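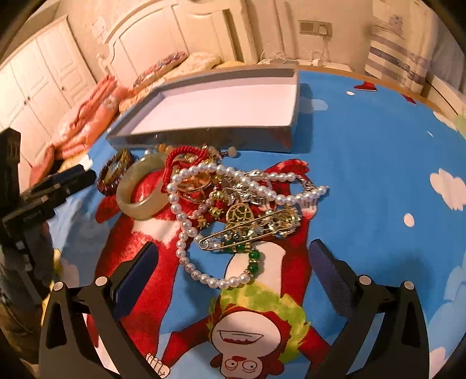 Ticket 117 - Jewelry tangles in storage box
Product: Moreira flat box, shallow, no dividers
Status: Open (customer disagrees with proposed fix)

Customer, Tuesday, 9:40 am
I bought the Moreira box in July because your listing says "tangle-free storage." I keep bead and pearl necklaces in it, a couple of bracelets, a jade-style bangle and a braided red cord. Every time I empty it onto the bed I get one knot. The long pearl strand is always wrapped around everything else. Please explain what part of this box prevents tangling, because I can't find it. It has four walls and a bottom.

Support, 11:15 am
Thank you for contacting Wovdale. The tangle-free claim applies when pieces are laid flat in a single layer. Could you tell us how the box is filled, and whether it is carried or moved between uses?

Customer, 11:52 am
It goes in a drawer. The drawer opens and closes, as drawers do. If that counts as moving it, then the claim only works for a box that is never touched. I did lay things flat the first week. It made no difference that I could see.

Support, 2:05 pm
We recommend the following:
Close every clasp before putting a necklace away.
Keep the bangle in a separate pouch. Loose strands slip through the center and catch.
Store the cord apart from anything with a chain section.
Add the Casia divider insert (5 compartments).

Customer, 3:30 pm
Tried the first three.
Clasps: they were already closed. A closed necklace is a loop, and loops are what I'm untangling.
Bangle in a pouch: some improvement, I admit. The short strand with the chain part came free without pulling.
Cord: not convinced. It lifted out easily, but the two pearl strands were still crossed underneath, and the green beads with the gold spacers had hooked on the chain again.
As for the insert, I notice it costs extra. Do you have any test of it with long necklaces, or is it the same kind of claim as the first one?

Support, 4:20 pm
The Casia insert was checked by opening and closing a drawer 3000 times. We can offer it at no charge under this ticket.

Customer, 4:48 pm
3000 times with what inside? Rings don't tangle.

Support, 5:10 pm
We have asked the Sernum workshop, who make the insert, which pieces were used. Replies can take up to 21 days. The free insert can ship now if you wish.

Customer, 5:26 pm
Send it. I'll put the long pearls in one compartment by themselves and the green and gold ones in another, and leave it in the same drawer. Please don't mark this resolved until I've written back - the last ticket was closed while I was still picking at the knot.

Support, 5:31 pm
Insert added to shipment. Ticket stays open pending customer reply and answer from Sernum.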